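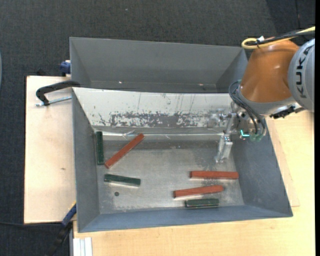

Wrapped soap bars versus naked ones for a small shop, which way did you go? I make cold process and sell at the Plivberg market, plus a few wholesale accounts. Up to now everything has gone out with a paper band. I'm thinking of full wrap in two colors so people can tell the lines apart from a few feet away — dark green and reddish-brown. Full wrap adds 9 cents a bar and I have 163 bars curing that will be ready soon. Does it sell better, or does it just cost more?
Posted by lyehollow, Jun 16, 2023

tallowtown
Bands. People want to smell it before they buy. I tried full wrap in February and sales dropped until I put an open tester of each kind on the table.

citrus_and_ash
I disagree with tallowtown. At a market, sure, leave it open. In a store the naked bars get handled all day and pick up dust and dents. My wholesale accounts all asked for full wrap. Citum sells a plain paper that lets the scent through well enough, but the minimum order is 2,000 sheets.

lyehollow
2,000 is a lot for me. Anyone want to split an order?

bramblepot
I would take half if it's the green. Is your soap fully cured before you wrap? Mine went in at four weeks and the paper spotted with oil.

lyehollow
Six weeks for most, eight for the high olive ones. No spotting on the test bars so far.

tallowtown
Store handling is a fair point, but a box does that job too. Homard has a tuck box with a window on the front. Costs more than paper, goes together faster.

citrus_and_ash
Faster if you buy them pre-glued. The flat ones took me 2 evenings for one batch and I still had crooked flaps. Also check your label. Once the bar is fully covered, the weight and ingredients have to go on the outside.

bramblepot
Tsai prints wrap with the ingredients already on it. Only makes sense if your recipe never changes.

lyehollow
Mine changes. I'll do bands for the market and wrap the wholesale bars. bramblepot, sending you a message about the green.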